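Handheld gripper collection » Good practice » One item per jaw, or is that just me

brustar_bench
Tuesday, 7.40 am

Our house rules for two-handed collection now run to 9 pages, and the longest argument is still about fruit. Rule 4 says each gripper holds no more than one item and neither moves off until both have closed. I like it. Half my operators treat it as a personal insult.

Left on a mandarin, right on a strawberry, which is how I'd want it done: 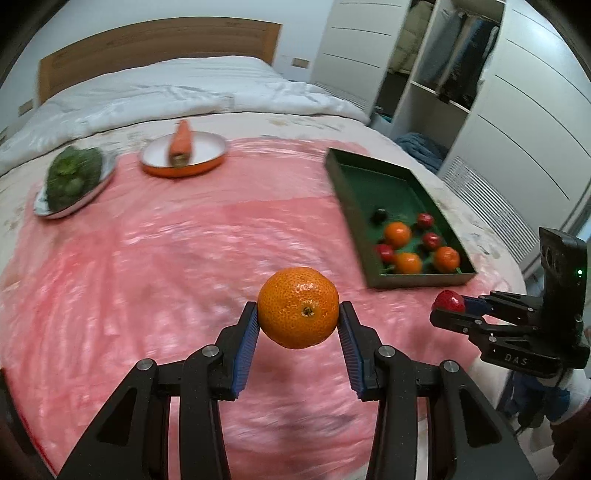
Two grippers, two fruits, rule 4 in force.

Does anyone else write this down, or do you trust people?

Dadeo
Reply to brustar_bench

I trusted people once. I got 1,219 episodes back and a good many were one hand working while the other one hung about like a bored teenager at a wedding.

That said, waiting for both to close is daft. People don't pick things up like that. You'll end up with a robot that unpacks shopping as if it were a military parade.

szekeres_lane
Agree with Dadeo on the waiting. Disagree with everything else he has ever posted.

What I'd put ahead of rule 4 is a rule about the surface. Sheet down, flat as you can get it, and nothing set on it that you aren't prepared to see roll. A bed is soft. Round things know this.

brustar_bench
We have that one. Rule 2. The sheet goes down before the first plate, and it stays put between takes. Whether beds should be allowed is another matter. Rarport's checklist says any surface found in a home, and a bed is certainly found in a home.

Dadeo
So is the bath.

rarport_reader
Before this gets worse: the checklist also asks for jaws fully open before every approach, with the target area clear between them. That gets skipped far more than the one-item thing and it does more harm. Half-open jaws nudge the fruit, the operator chases it, and you've recorded a lovely lesson in chasing fruit.

Like so, with an apple and a tangerine in the tray and the rest still out on the sheet: 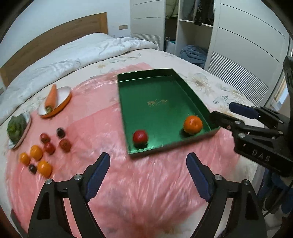

Jaws open, second gripper by the tray.

szekeres_lane
Fine, but your right hand is parked next to the tray. Our rule is a hand's width clear of any container unless you're using it. I've failed takes for less.

rarport_reader
You've failed takes for sneezing.

szekeres_lane
It was a loud sneeze.

brustar_bench
Right. I'm dropping the wait from rule 4, keeping one item per jaw, and moving open jaws up to rule 3. The hand's width I'm leaving out until somebody tells me whose hand.

Dadeo
Mine. They're enormous.

szekeres_lane
Then I withdraw the rule. Can we do lighting next? Two of my operators still draw the curtains.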